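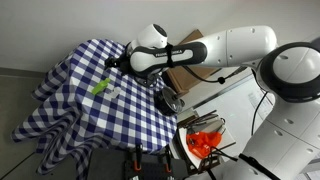
Blue and white gingham on the table.

I'd been doing lashes at Urban for 3 years when Mrs Judell came in and asked me to make her look like her sister.

You get odd requests in a beauty salon. I've had a woman bring in a photo of her dog and ask for that exact shade of brown on her brows (she got it, and it suited her). But the sister thing stopped me, mostly because I knew the sister. Everyone in Cestdale did. She'd run the chemist's on the corner until the winter before, and she'd had the most beautiful eyelashes I ever saw on a person of seventy, long and dark with a proper curl at the ends, and she'd never had a thing done to them in her life.

"We were twins," said Mrs Judell, getting herself up on the couch with her handbag still over her arm. "But she got the lashes and I got the ankles."

I laughed and then wasn't sure I should have.

So I did the patch test and told her to come back in two days, and off she went. Jailson Macedo, who had the barber's chair at the front and heard everything whether you wanted him to or not, put his head round the curtain.

"You can't do it," he said.

"I can do lashes, Jailson. It's on the sign."

"You can't do somebody's sister."

I told him to go and sweep up. But I thought about it all that evening, and I got out the tray of Flotettis, which were the good ones, the ones I kept for brides, and I sat at the kitchen table trying to remember a dead woman's eyes. Were they longer in the middle or at the corners? I must have stood in front of her a hundred times buying plasters and cough sweets. I could remember her cardigan. I could remember the way she counted change into your palm, pressing each coin as if it might get away. The lashes I could only remember as a sort of flutter.

Mrs Judell came back in a navy dress with her hair set. She lay down, folded her hands and shut her eyes, and I taped the bottom lashes out of the way and began. It's slow work, if you've never seen it done. You pick up one lash with the tweezers, dip it, part the real ones, lay it down, wait. Most people go to sleep. She talked.

She told me about a coat they'd shared, and a boy they'd very nearly shared. She told me they hadn't spoken for the whole of one May over a teapot — she still had the teapot, and she still thought she'd been right. I kept having to say "try not to move your face" and she'd say "sorry, love" and carry on moving it.

I put on 144 altogether. I only know because it went on her card, we always wrote it on the card.

When I'd finished I fanned her dry, took off the tape and gave her the hand mirror. She opened one eye and then the other. Jailson had turned his clippers off. I could hear the tap going in the back.

She looked for a long time. She looked down and then up again, and tilted her chin, and blinked very slowly as if she was trying a step before she put her weight on it.

"No," she said. "That's me."

"I could put some more on at the ends," I said. "I could try a different curl."

"No, no. Leave them." She was still looking. "I'd no idea I looked like that."

She paid in notes, and gave Jailson two pounds for being quiet, and he had the cheek to take it. Then she stood on the step for a bit before she went, looking up and down the road with her new eyes, and a bus went past and I saw her blink at the driver. He blinked back, or he had the sun in his face.

"Infills in 3 weeks!" I shouted after her.

She lifted the handbag to show she'd heard.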